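Hand-held grippers cut teaching time, says Dostach group

The robotics group at Dostach has put out early results on teaching robot arms without using a robot arm, and the numbers look decent. Short version: people do the job themselves holding a gripper tool with a camera on it, and the recordings train the arm afterwards.

The project is called Brosel. It covers table-top jobs, mostly the dull sort. Pick up a cloth item, put it in a tray, let go, back off. Sounds easy. Cloth isn't, it never lies the same way twice and a grip that worked one minute misses the next.

For the study the group recorded 113 demonstrations, spread over 5 people and 4 kinds of soft object. Nobody got long training. A short talk, a couple of dry runs, then straight in. Each recording starts with the fingers open and clear of the object, and the people were told to move at there own pace.
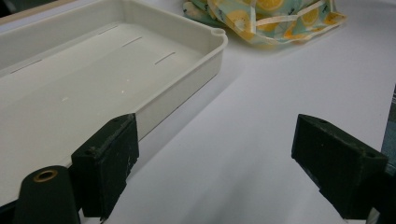

The main finding is about the starts. Recordings where the cloth had been dropped fresh before each go were worth far more than ones where it was laid out neatly. An arm trained only on the neat ones tended to pinch the table or close on nothing. Trained on the messy ones it coped with both.

Second finding, less expected. Slow demonstrations didn't help. The group had guessed that careful, steady hands would give cleaner data, but the arm learned to hesitate as well, hovering over the item before closing. Ordinary household speed did better.

Fingers matter too. The tool and the arm carry the same finger shape, so what the camera sees in training matches what it sees later on. When the team swapped the arm's fingers for a narrower pair, the success rate fell off badly and they gave up on that part after 2 sessions.

Testing on the arm was done at Leinonen, in a room with differnt lighting from the one used for recording. That was deliberate. A further set of trials is planned at the Drirnitz site, this time with stiffer fabrics and deeper trays.

Still open: what happens when two items are tangled together. The current method treats them as one lump and lifts the lot. The group says it will look at that next, and that the recordings will be shared once labelling is done, probably in April.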